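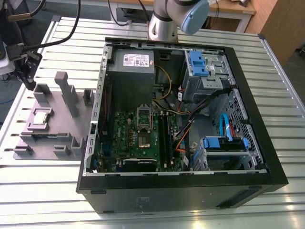 Processor and memory module on the fixture tray, next to the open case. The CPU socket is empty.

Home | Cell Notes | Galleries | Standards | Contact

Setup Rules for the Board Assembly Cell
By Tomomi Kinoshita
May

The Skesis cell at Numadden runs from a two-page setup sheet. This gallery goes with the section on part presentation and clearances. The sheet covers our own house rules and does not replace the risk assessment, which is kept with the cell drawings.

Rules that apply before any run:

Parts go on the tray, each in its own recess. Nothing is set down on the slats.

The processor sits with the heat spreader up. Handle it by the edges and wear a grounded wrist strap.

The side panel comes off before the case goes on the table. Cables inside the case are routed by hand, and any loop that crosses the socket is moved before the arm is enabled.

First moves after a fixture change are made at reduced speed with one person at the stop button. Speed goes back up after 2 clean passes.

Fixture trays are printed in house. We check the pockets every 1000 cycles and log the result under form 364. A tray with a cracked post is replaced, never glued.

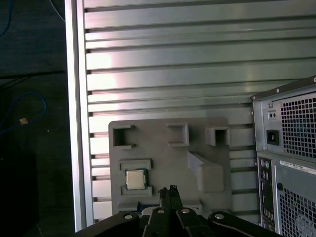 Gripper fingers at the tray, with the processor in its cradle and the rear of the tower to the right.

Fingertips are inspected at the start of each shift. Look for chips in the ridges and check that the mount screws are tight. Any cable that runs along the arm needs enough slack for the full wrist turn, and it gets checked with the arm stopped.

Comments

hamada_line2: Do you re-teach the pick points after every tray swap, or only when the check fails?

T. Kinoshita: Every swap. It takes a few minutes and we write it on the same form.

Nama: We went with 1000 cycles too but moved to weekly checks because our counter kept getting reset.

benchtop_rob: Could you post the reduced speed setting you use? Our sheet just says "slow."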